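# Wenex hand gripper, two-finger

The Wenex is the tool our packing floor in Jivberg uses to show the robot arms how a job is done. You squeeze the handle, the fingers close, and the arm learns from the moves you make. No code! Nabila Tahiri had spent 10 years packing orders by hand before she picked one up, and by the end of March she was teaching new tasks on her own (and correcting our engineers, quite rightly).

What we love most is who gets to do the teaching. The people who know how a carton wants to be held are the ones deciding how the arm holds it.

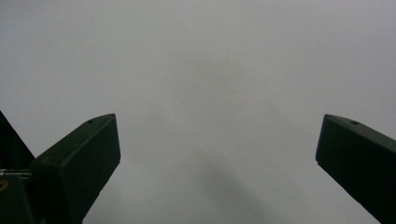 The shift has changed too. The four stations on the Sendon line used to mean a full day of lifting and turning. Now the arms take the repeat work, and the crew moves between teaching, checking and the odd orders that still need a person. Sânziana Enache runs the handover and says the first weeks were bumpy, mostly because everyone wanted a turn.

**Good to know**

- Fingers: two, dark green, blunt squared tips
- Weight: 400 g
- Finger opening: 112 mm at full stretch
- Handle: fits left or right hand
- Spare fingers: sold in pairs through Ibarra

Start new users on soft, light items, and let them practice for a while before you save anything. Finger pairs ordered before April 2022 use the older screws, so mention that when you ask for spares.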